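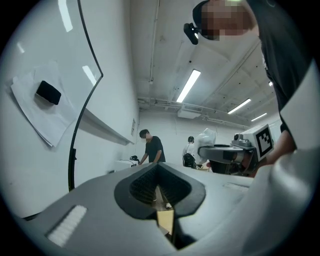
3.2. Objetos personales y confort en el puesto

El cuestionario se distribuyó en octubre entre la plantilla de oficinas de Saltell y lo completaron 1210 personas. Cada participante enumeró los objetos propios que tenía en la mesa y valoró la temperatura, el ruido y la luz en una escala de uno a siete. La codificación corrió a cargo de Nuria Cantero y Anselmo Casado, que trabajaron por separado y discutieron después las discrepancias.

Se obtuvieron 2735 menciones, agrupadas en 36 categorías. Las plantas en maceta fueron la categoría más frecuente, seguidas de las fotografías y las tazas. Los ventiladores de mano aparecieron sobre todo en las plantas altas del edificio, donde la climatización es centralizada y el usuario no puede regularla. Quienes los citaban puntuaron peor la temperatura, pero no el ruido ni la luz.

La relación no permite hablar de causa. Vallejo y Montes ya señalaron que el objeto puede ser respuesta a una molestia previa - o un simple hábito traído de casa - y el cuestionario no distingue entre ambos casos. En la Figura 4 se ven dos de los tipos de objeto citados.

Figura 4. Suculenta en maceta blanca y ventilador de mano, sobre una bandeja gris.

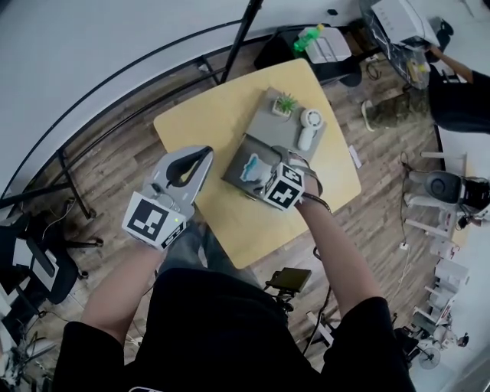

3.3. Diferencias por antigüedad

Para este análisis se excluyeron 200 cuestionarios sin fecha de incorporación.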